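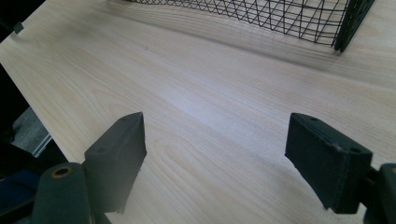

Budgeting for hand-held grippers: how many spare finger pads should be included in a first-year request?

Asked by Alfie Haslam in Equipment Planning

Our department is preparing its first request for hand-held gripper tools, to be used at tabletop workstations for recording simple handling tasks. The supplier, Anodum, has quoted 1201 dollars per complete tool. A set of replacement finger pads is quoted separately at 52 dollars. The request must be submitted in March, and no further purchases will be approved until the next budget year.

I would appreciate guidance on two points. First, how many sets of pads should be ordered with each tool? Second, should ordinary items for the table, such as baskets and trays, be placed on the same request or charged to general supplies?

2 answers

Answer 1 (accepted)
Bradley Sowerby

Pads should be treated as consumable items and entered on their own budget line. Our office allows four sets per tool for a year of regular weekday use. At the price you were quoted, that is 208 dollars per tool. If your sessions will also run on Saturday, a fifth set is advisable. Scuffing along the edges is not in itself grounds for replacement. We replace a pad when the mounting holes no longer hold it firmly or when the gripping face has become uneven.

Please also confirm the following with the supplier in writing before the request is signed:

Whether left and right pads are sold only as a pair.
Whether the metal inserts are included with the replacement part or must be moved over from the old one.
Delivery time for spares ordered separately from the tool.

The second item caused us some difficulty. Our first order, from Heiskanen, did not include the inserts, and a supplementary request for 646 dollars had to be filed in the middle of the year.
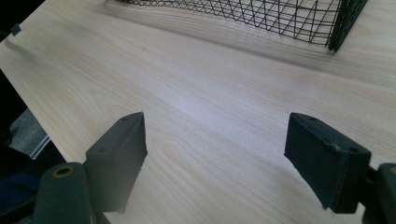
Gripper fingers at the work table, with a wire mesh basket beyond them.

With regard to your second question, table items should be charged to general supplies unless your rules state otherwise. Equipment requests at our institution carry a minimum of 500 dollars per line, and a basket will not meet it. Keep a written list of the items used at each table so that they can be replaced with the same model. A change of basket partway through a project will require a note in the records.

Answer 2
Fledemis user

We got ours through Grilbridge and they included one spare set at no charge. It may be worth asking. I do not know whether the offer is still available. I would not order too many pads at the start as the design may be revised.

Comment from Alfie Haslam
Thank you both. I have entered four sets per tool and have written to the supplier concerning the inserts. The baskets have been moved to general supplies.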